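Folding

The arm came from Findport in a crate too big for the stairs, so we unpacked it in the yard and carried it up to the flat in pieces. My cousin took the base because she is stronger than me. I took the elbow and the bag of bolts. By evening it was on the kitchen floor on a sheet of newspaper and we were eating toast standing up.

Its name was on the side, Moschos, in letters half worn away. It had spent its working life lifting trays in a bakery and someone had cleaned it badly. There was flour in the second joint. I got most of it out with a paintbrush and a pin.

My aunt's hands had been bad since the winter. She could still cook, slowly, and she could do buttons if she sat down first, but she had given up folding. The washing came off the line and went on a chair, and when the chair was full it went on another chair. She had worked in the laundry at Plerach hospital until she retired and I think the chairs bothered her more than the hands did. She never said so. She would walk past them with her head turned a little to the other side.

It was my cousin's idea to build her something that folded. I said it would be cheaper to go round and do it ourselves. My cousin said we had been saying that since February.

The bedroom

You can't tell an arm how to fold a shirt. We tried that for most of a month. I wrote out the steps and the arm did the steps, and the shirt ended up on the floor because it hadn't been lying where the steps thought it was. So we stopped writing and started showing it. We had hand-held grippers with the same yellow fingers we meant to bolt on the end of the arm, and if you folded with those instead of your own hands, the arm had something it could copy.

We used the big bed because the table was too low and hurt my back. The quilted cover with the fortune characters on it had been a wedding present to somebody, and it had good grip. Cloth stayed where you put it. My cousin worried that the pattern would confuse the arm. I said my aunt had a cover just as busy, and it might as well get used to it.

Folding with two fingers is like eating peas with tweezers. You pinch a corner and the corner comes up and everything else stays behind. I was slow. My cousin was quicker but she swore more. She had a cold that week and did it in her pyjamas with a mask on, and when she bent over the bed her glasses steamed up and she had to stop and wait.

We did the striped things again and again, because stripes showed you straight away when you had gone crooked. If a fold was bad we kept it anyway. My cousin had read that you should. I didn't like it. I had an idea of the arm sitting in my aunt's back room for ten years, doing my worst fold over and over.

"It'll do the average of us," she said.

"That's what I'm afraid of."

The window stayed bright until late and we worked until it wasn't.

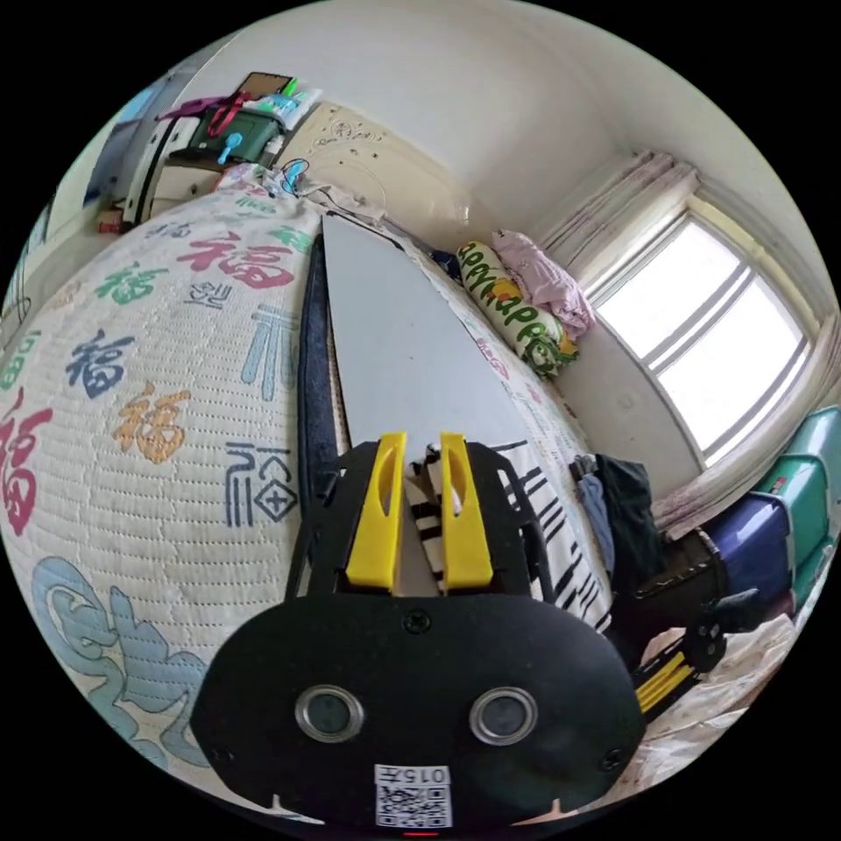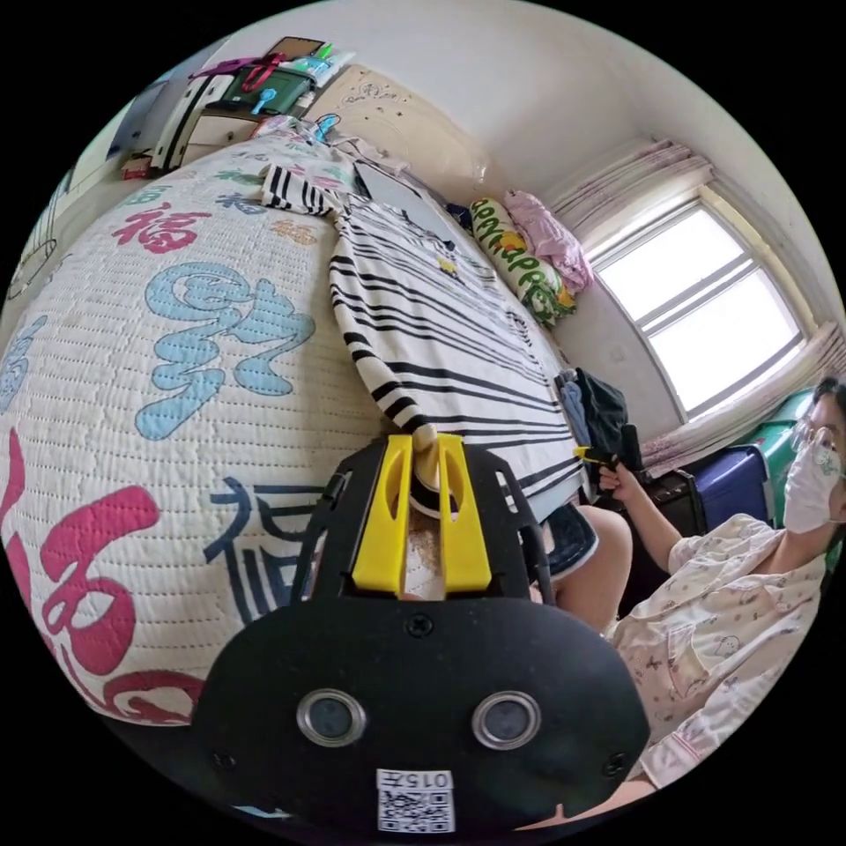
The kitchen

We stopped at 1,030 folds. There was no reason for that number. We had meant to stop at a thousand and there was still washing on the bed.

The arm was bolted to the worktop by then, next to the bread bin. The controller was a Sondeveck, second-hand like the rest, and it clicked when it was thinking. It took all night to learn from what we had given it. I slept on the settee so I could hear if anything caught fire. At some point I woke up and my cousin was in the kitchen in the dark, drinking water and watching the light on the box.

"Go to bed," I said.

"You go to bed."

In the morning we put a tea towel in front of it. The arm came down beside the towel and closed its fingers on nothing. It lifted the nothing very carefully, carried it across, and laid it down. Then it went back to the start and waited.

My cousin laughed until she had to sit on the floor. I checked the camera bracket. I had put it on 2 millimetres out, and when I had put it right we tried again, and the arm took the corner of the towel and brought it over to the other corner. It paused. Then it gave the cloth a small tug to the left before letting go.

"What's it doing that for?" I said.

"You do that."

"I don't."

"You do it every time. Your mum does it as well."

I picked up a towel and folded it with my own hands to prove her wrong, and there it was at the end, the little tug. I had no idea where I had got it. I folded another one and tried to leave it out and the towel looked wrong to me.

The back room

We took it over to my aunt's in August, in my cousin's van, wrapped in a duvet. She lives at number 16, at the top of the hill, and we had to stop halfway to tie the door. She had cleared a space in the back room and put a cloth over the bench. The chairs were there, both full.

She didn't ask how it worked. She asked if it was noisy and if it could be turned off at the wall. I said a bit, and yes.

We gave it a pillowcase first. It took a long time. My aunt stood with her arms crossed and her hands tucked in under them, where she keeps them when they hurt. The arm brought the corners together, turned the cloth, brought it over again, and did the tug.

"That's how we did them at Plerach," she said. "You pull it so the pile sits straight."

She went to the chair, found another pillowcase and put it down on the bench. She moved it a little to the right, looked at the arm, and moved it back.

"Go on, then," she said to it.

My cousin went to put the kettle on. I stayed and held the bench, which needed a wedge under one leg.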